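**Ticket: falta cubertería en el comedor, piso Tollow**
Abierto por: Niamh Daly
Asignado a: Senan Kinsella
Estado: abierto
Fecha: 12 jul 2018

### Incidencia

Los palillos salen desparejados al poner la mesa. Los cubiertos de plástico se mezclan con ellos en el escurridor y, según Niamh, el fondo huele a humedad. Entran a cenar 6 personas.

### Registro

1. Senan: vaciado el escurridor sobre la mesa. Lavado con agua caliente y vinagre, ranuras repasadas con cepillo.
2. Niamh: revisado el cajón junto a la cocina. Aparecen 2 palillos oscuros, quedan apartados.
3. Senan: palillos sobre el mantel para emparejarlos por color. Los rojizos van juntos; los claros, aparte. El tenedor negro y la cuchara transparente no son del juego.
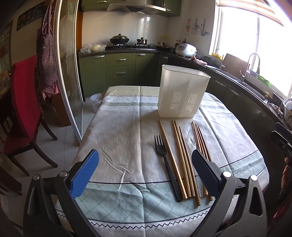
4. Niamh: tenedor y cuchara, al cajón de pícnic. Darragh preguntará en Kerix si venden palillos rojizos sueltos.

### Pendiente

- Confirmar con Clodagh si se llevó algún palillo a Flores.
- Volver a oler el escurridor mañana.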